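Lirkcombe family room: progress report to the Clumell fund, November
Prepared by Thilini Khondokar

Storage. Shelving is complete and 37 of the 61 planned tubs are labelled. The remainder await a second order from Flinberg.

Spend. 816 pounds to date, all on shelving and tubs. No variation to the agreed budget is requested.

Sweets table. Lollipops are now kept in a clear jar with holes in the lid, each stick going into its own hole — this replaces the open bowl. Kavinda Sivakumar will check the stock monthly. A limit of 20 lollipops on display has been set.

Outstanding. Door signs; second tub order; cleaning rota (Lakmal Howlader).
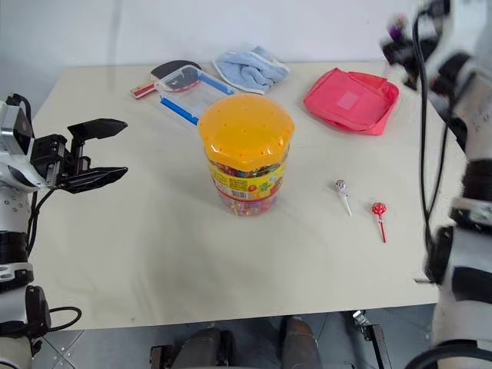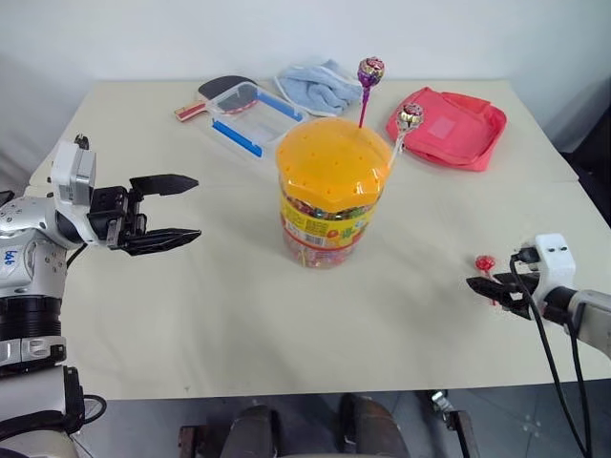
Sweets table, Lirkcombe: the jar and lollipops, both views.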